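*Notes for the Thursday slot. Keep to time, water is behind the lectern, DON'T read the slides out.*

## Slide 1: hello

Right, morning everyone. I'm Oduor Khaemba, I look after kit for a small facilities firm, and I've had the Favholm pick-and-place package on hire since February. I'm not a roboticist. I buy things, plug them in, swear at them a bit and then tell other people whether to bother. So if anyone from Favholm is in, hello, you can buy me a coffee afterwards or shout at me, whichever.

(pause, let the latecomers sit down)

## Slide 2: what you get

The package is the arm, a two-finger gripper, a wrist camera and the Favholm software, and it all arrived on one pallet. Setting up took us an afternoon plus most of the next morning, and the morning was entirely my fault for skipping the page about the power supply. Tovel do the service contract. We rang them twice and both times got a person who knew the product, which I can't say for the last lot we used!

Say the bit about the manual. It's good. Plain words, decent drawings, and the index works.

## Slide 3: stuff that isn't a nice box

Every demo I've ever been sent shows a robot picking up a box. Lovely. We don't handle many boxes. We handle cloths, sponges, bottles with silly necks, and an awful lot of bin bags, so that's what I tested it on. Bin bag rolls are a proper nuisance: shiny, a bit squashy, and there's always a loose end that wants to wander off on its own.
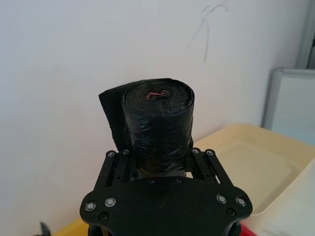 *Kit Review Handouts, no. 9, p. 13*

Black roll, black fingers, and you can still make out the pinkish-red drawstring poking up out of the middle. Look at the flap on the left as well, sticking up higher than the roll itself. That's the wrist camera's view, so it's what you'd have on your screen if you were minding the thing, and I think it's a really usable view. You can see both fingers and what's between them, and you're not squinting at a dot in the corner.

(leave this one up for a bit, people at the back always want a look)

What I'd tell a buyer about rolls: set the grip force yourself. The default is meant for hard things and I found it too keen for anything soft, so I brought it down and saved that as its own preset. It takes a minute. You can name the presets too, and ours are all named after puddings, which seemed like a good idea in February.

## Slide 4: how it compares

We had the Neder on trial before this. Quicker arm, I'll give it that, and quieter. But the fingers were fiddly to change, and the camera was an extra, and so was the software licence, and so was nearly everything else. Pană I've only seen at a trade show, so I'll keep my mouth shut apart from saying the stand was very nice.

Scores, out of 4, my own and not scientific:

- Favholm: 3
- Neder: a grudging 2
- Pană: not scored

## Slide 5: grumbles

- The software logs you out over lunch. Every lunch.
- Spare finger pads come only in big packs, and we'll be giving them away at Christmas.
- I'd like a longer cable. More than 3 people have tripped over ours and one of them was me, carrying tea.

## Slide 6: would I buy it

Yes, I've put the order in. One arm to begin with, Tovel's middle service plan, and we'll look at a second after the summer when I've got a proper run of figures to show my boss.

Questions. If someone asks about price, say it depends on the service plan and send them to the Favholm desk by the door. Handouts are on the chair at the front, please take one so I don't have to carry them home.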